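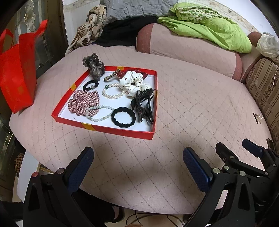
Kimia Home Skills Programme, Cabanatuan
Progress report to the Stevow Fund
Submitted 28/01/2018
Prepared by Precious Umali, Programme Coordinator

1. Purpose of the report

The report covers the second stage of the Sorting Small Things strand, for which the Fund approved a supplementary grant. It sets out the work completed, the money spent and the matters on which the Fund's agreement is sought before April.

2. Background

The strand helps families in shared or crowded homes to keep small personal belongings in order without buying storage furniture. Many of the households on our list sleep, dress and store clothing in one room. Hair accessories and jewellery were chosen as the first category. They are owned in nearly every home, they are easily lost among bedding, and members of the household can sort them together in a single sitting.

3. Method

Each session takes place in the participant's own home, usually on the bed, where there is space to spread things out. Participants gather what they have into one shallow container. The lid of a gift or shoe box is recommended. A low rim keeps beads and pins from rolling away, and everything can be seen at once. Scrunchies, plain elastics, claw clips, bows and small clips, bracelets and necklaces are then separated, and the household decides what is to be kept, mended or passed on.

The guidance sheet was revised during this stage. The earlier version asked participants to begin with the largest items. Home visitors reported that necklaces were becoming caught around scrunchies and clips while this was being done, and the sheet now asks for strung beads to be lifted out first and laid straight. Claw clips are to be closed before they are put away. A further line reminds participants to check the bed cover for hairpins when the lid is taken up, as pearl-ended pins are readily overlooked on quilted fabric.

4. Progress against targets

The target for the stage was 100 home sessions, and this has been met. Attendance was strongest in the Lamadside area, where sessions were arranged in the late afternoon at the request of families. Five households asked to postpone and will be visited in the next stage.

Most participants chose to keep their scrunchies together in one place and to store jewellery separately. Several asked for advice on satin and other smooth fabrics, which slide out of an open lid more easily than cotton. Our present advice is to place these at the bottom with heavier clips on top, although one home visitor prefers a small cloth bag and this is being tried.

Clothing was raised in a large number of visits. Garments and cloths waiting to be folded tend to collect on pillows and at the head of the bed, and families asked whether these could be dealt with at the same time. They fall outside the agreed scope and visitors have been asked not to extend the session.

5. Expenditure

Printing of the revised sheet cost 2,000 pesos, within the amount allowed. No containers were purchased. Travel costs were higher than forecast owing to repeat visits, and the difference was met from the programme's general budget.

6. Matters for agreement

The Fund is asked to agree that folded clothing and bed linen become the next category, with a trial in some 10 households. It is also asked to confirm that the unspent portion of the materials budget may be carried forward for sewing thread and replacement elastic, to be used in mending beaded bracelets and worn hair bands.

The draft sheet for the clothing trial will be sent to the Fund for comment before any visits are booked.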